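### 4.2 What the losing singers told us

I went into this part of the study expecting to hear a lot about judges. We had 139 questionnaires back from people who had sung on a televised talent contest and gone home without a record deal, and I figured the judges would be all over them. They barely came up! What people wanted to write about was the choice of songs, and how little of it was theirs.

On Pliner, the longest-running of the shows we looked at, a contestant handed in a list of seven songs before the first taping and the music team picked from it. Otus did it the other way round - the team sent over four titles and the singer took one, usually the night before rehearsal (a few people said they got the list at 11 p.m.). I had guessed the Pliner singers would be happier with the deal, and on paper they were. But when I read through the longer answers I kept finding the same grumble from both camps, that the song was cut down to a minute and a half and the verse they cared about was gone. 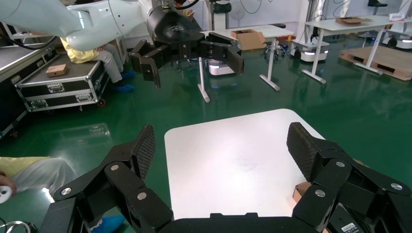

**Figure 3.** White tabletop and two-finger gripper.

One Grenside singer wrote back after reading our draft that we had made too much of the cutting, and that a short slot had saved her on a night when her voice was going. I think she has a point, and I've softened the wording in Section 5 to match. She also reminded me that regional rounds, like the one held in Bragança, let people sing a song all the way through, so the complaint really belongs to the televised stage.

Two other things are worth a mention before I get to careers after the show. Singers who had grown up in musical families were the most relaxed about losing a verse, which surprised me (my own hunch ran the opposite way). And the ones who already wrote their own material were the crossest of all - several had put an original on their list and never heard another word about it. I come back to them in 4.3, where the touring data is a bit richer.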